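FOR IMMEDIATE RELEASE

Shared Workshop Releases Plans for a Drawer-Opening Arm, and a List of Reasons Not to Build One

CLERNBY, August. The members of Fevell, a shared workshop on the second floor of the old Karagiannis building, today released the full notes, part list and control code for a bench project that has taken up one of their tables since the winter. The project uses a secondhand robot arm to open and close the drawer of a small white cabinet. The notes are free. The members would like readers to go through the section on costs before they download anything.

"We have seen a lot of home robot announcements this year and we did not believe most of them," said Titilayo Wike, who wrote the control code. "So we tried the dullest household job we could think of and wrote down what it took. It took a great deal."

The setup is plain. The arm stands behind the work table with a two-finger gripper on the end. The cabinet sits on a white cloth spread over the wood, and the gripper comes down from above and behind. There is a fixed camera and a laptop. A piece of software called Fornine, which Wike wrote and named, takes the camera's view and decides where the fingers should go. It does not understand furniture, and the release notes say so on the first page.
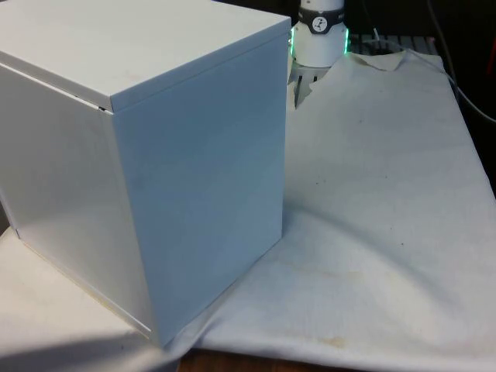
Fevell paid 1499 dollars for the arm from a packaging firm that was closing a line. That price did not include a controller cable, which had to be made up by hand, or the gripper fingers, which were bought separately and then filed down. Members who have read that a capable home robot will soon cost the same as a dishwasher are invited to do the addition themselves. The dishwasher also comes with a warranty.

The group logged 772 attempts at the drawer over the spring and summer. The log is part of the release, failures included, with a short remark beside each one. Many of the remarks say "missed the lip." Others say "pushed cabinet." An early version of the code closed the drawer on nothing at all and reported success, and that entry has been left in with the original wording.

Gadisa Negash, who set up the table, is doubtful that the better results from July mean very much. The cabinet was put back in nearly the same spot every time, under the same lamps, and the software had a long while to get used to it.

"Move the thing a hand's width and turn it a little, and you are back to where we were in April," Negash said. "I would not call that learning to open drawers. I would call it learning to open this drawer on a Friday with the blinds down."
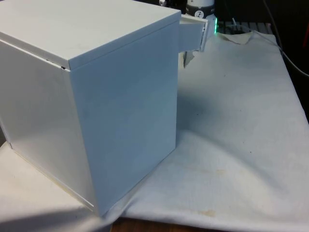 The cloth caused its own arguments. Markos Kalogeropoulos wanted it gone, on the grounds that a cabinet on loose fabric slides and bunches the folds up in front of it. Damilola Eze wanted it kept, on the grounds that homes are full of loose fabric and a robot that needs a bare table is of little use in one. The cloth stayed. Eze's view is that every demonstration video should be asked what was cleared away before filming.

The written release covers the following:

Mounting the arm to a table that was not made for it
Cable layout and the emergency stop
Fornine source code, with known faults listed at the top
The complete attempt log
Costs, including tools that were bought twice

Builders should expect to spend about 200 hours to get to a first repeatable pull. Fevell's own members had help from each other and a stocked tool wall, and still took longer than they had planned. The emergency stop section should be read before any power is applied. The arm is strong enough to hurt someone and will not notice that it has.

There are no plans for a kit, a company or a funding round. Two firms have written to ask about using the log in their advertising, and both were told no.

Themis Pappas, who handles bookings at Fevell, said the table will be open to visitors at 4 on Friday afternoon. Visitors may bring a small cabinet or box of their own for the arm to try. Pappas advises against bringing one they are fond of.

Paper copies of the notes are at the front desk in Clernby. The files can be copied to a drive at the same desk during opening hours.

Press contact: Themis Pappas, Fevell shared workshop, Karagiannis building, Clernby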